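Search this journal
Enter keywords, author or title
Advanced search

Print this article | E-mail this article

4. Licence conditions and small producers

4.1 The on-site sales endorsement

The on-site sales endorsement was brought in as a temporary measure and later written into the regulation. It lets a licensed cidery, meadery or fruit winery sell its own packaged product from the place where it is made, without the minimum orchard area that used to apply. Earlier work on the endorsement (Rieger and Nogueira) looked mainly at uptake. We are more interested in what producers had to change on their premises in order to hold it, and in whether those changes affected what they sold and to whom.

Our interviewees described three kinds of cost. The first was the application itself, which most owners filled out on their own in the evenings. The second was physical separation of the retail counter from the production floor. The third was staff time, especially in the months when pressing and retail overlap. The owner of Kurian, a cidery outside Pranholm, put the counter in what had been the cold store and moved the kegs to a rented unit down the road.

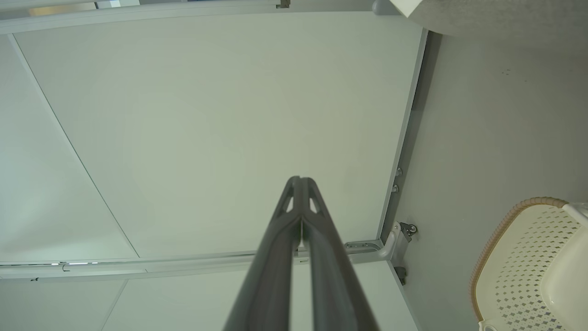

Separation was the condition that drew the most comment. The regulation says only that the retail area must be "clearly distinguished" from the area where alcohol is produced. Some inspectors accepted a painted line and a sign. Others asked for a full-height wall with a door that locked. Producers who had been told to build the wall were usually aware of a neighbour who had been let off with the line, and several raised this before we had asked about inspections at all.

4.2 Hours and the Saturday trade

Endorsement holders may sell between 9 a.m. and 11 p.m., but few use the full span. Most of the producers in our sample open in the afternoon, and for the smaller ones Saturday brings in more than the rest of the week combined. Longer permitted hours made little difference to them. What they valued was permission to sell during a tour, which under the old rules had to finish before any bottle changed hands.

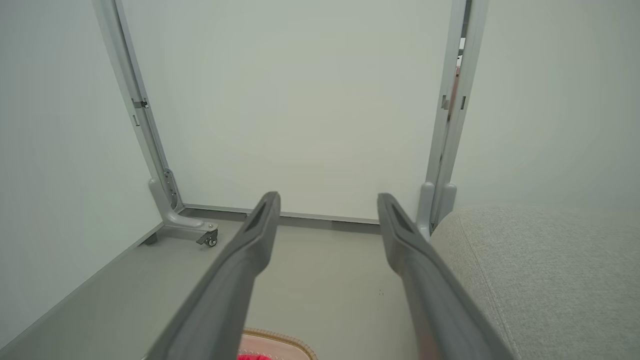 Reading time: 7 minutes

Meaderies were a partial exception. Kemell, the largest meadery we visited, opens six days a week and takes a good share of its revenue from weekday pick-up orders. Its manager attributed this to the highway location and to a parking lot shared with a garden centre. We have no comparable site in the sample and do not draw a general finding from it.

4.3 Reporting

Every endorsement holder files a monthly sales return. The return was designed for beer manufacturers, and it asks for volume by container size in categories that do not match the bottles most cideries use. Diekmann and Tang noted the same mismatch in their survey of 217 small manufacturers, and recommended a separate schedule for cider and mead. A draft schedule was circulated in April but had not been adopted when our fieldwork ended.

In practice, owners enter the nearest category and keep their own spreadsheet. Two of them use Pokix, a stock-keeping program that exports the return directly, though it rounds each line to the whole litre. Over a year the rounding can leave a visible gap between the return and the excise record – one owner had spent more than seven hours on the phone explaining such a gap.
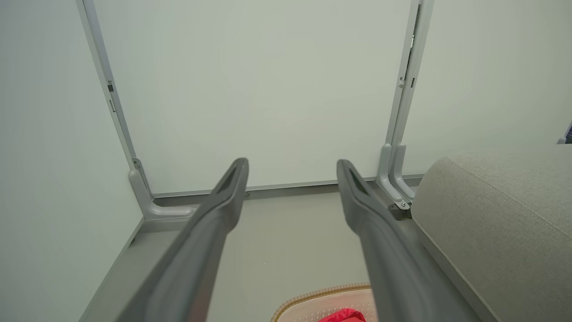 Figure 3. Photo: Stojan Matić

The burden of the return does not scale with output. A producer selling a few hundred litres a month fills out the same lines as one selling many times that amount, and must file a nil return in a month with no sales. Missed nil returns were the most common reason for a warning letter among the people we interviewed. No one in the sample had lost an endorsement over one, but two had let theirs lapse in winter and applied again in spring, paying the fee a second time.

4.4 Renewal and the 2030 review

Endorsements issued under the present regulation run until 2030, when the whole class is to be reviewed. Owners differed on how far this mattered to them.
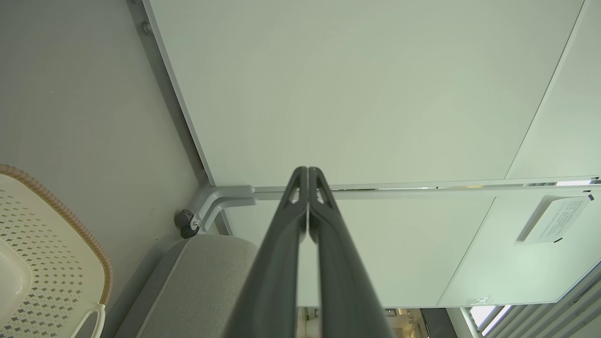
Those who had borrowed to fit out a retail area wanted the review brought forward, as their lenders treated the end date as a risk and priced it in. Those who had spent little were content to wait. A third position, held mostly by producers who also supply restaurants, was that the endorsement should be folded into the manufacturer's licence so that the question of renewal would not come up. We return to this proposal in Section 5, where it is set beside the treatment of farm distilleries.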